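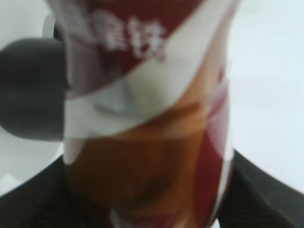 October, grasp-close work, afternoon

Picking up from the drop in close success after the wrist camera moved to the new mount. Goal for today: get the close trigger to stop depending on a sharp image in the last stretch of the approach.

Current state. The approach planner (Plokex) hands over to the local servo loop at 190 mm from the estimated grasp point. Inside that distance the detector runs on wrist frames only. At the far end of the range it's fine. Once the object fills the middle of the view the keypoint head gets very unsure of itself, because the lens is way inside its minimum focus and the label edges turn to mush. On printed drink containers it's worst. It latches onto the border between the maroon and the white band and treats that as the side of the container.

Looked at the mask output on the near frames. The silhouette against the pale background survives the blur much better than anything on the label. Right side is clean nearly all the way up. Left side is the trouble, the gray finger overlaps the container there and the segmenter merges the two. Same at the bottom with the two dark surfaces: they get pulled into the container mask when the brown part of the container goes dark enough.

Changes made:

Froze the keypoint head below 70 mm. Last good pose is carried forward with joint odometry. Pose covariance grows linearly with distance traveled, same constant as the shelf code.

Added a static exclusion mask for the gripper, lower left, lower right and the finger on the left. Finger mask is indexed by opening width. The table has 4 entries, nearest neighbor lookup, no interpolation yet.

Replaced the label-edge term in the servo cost with a silhouette term from the right boundary only. Weight is in the config, not hard coded. Don't copy the old config over it, the key has the same name and the units are different.

Ran the Mykhailiuk replay set through it offline. 300 near frames. Bad lateral jumps are mostly gone. The ones left are nearly all at the widest opening, where the finger mask is too small and a strip of lighter gray leaks through along its rim. Should redo that mask by hand.

Text detector: turned it off for wrist frames. It was finding characters near the top of the container, reading them differently in neighboring frames, and each new reading started a new track. So the world model ended up with a stack of drinks on top of each other and the planner refused to place anything near them. Identity now comes from the overhead view and gets held through the grasp. If the overhead view loses the object we keep the last ID and set the stale flag.

Container flares a bit toward the top in the wrist view. Some of that is perspective since it leans toward the lens, so I'm not fitting a cone. Cylinder model stays until someone shows me depth data that says otherwise.

Still open:

Close trigger uses gap width on one side. If the approach comes in off center we close early. Wants a second signal, motor current is the obvious one but the Desis driver only publishes it at a low rate and I haven't found where that is set.

Exclusion masks are tied to this mount. If the camera gets bumped they are wrong and nothing checks for it. A startup check with the gripper at a known opening would do.

Flonside branch has its own version of the freeze logic that also freezes the odometry. Do not merge until that is sorted out.

Left the build on the bench machine with logging on. Next is the wide opening mask, then the driver rate.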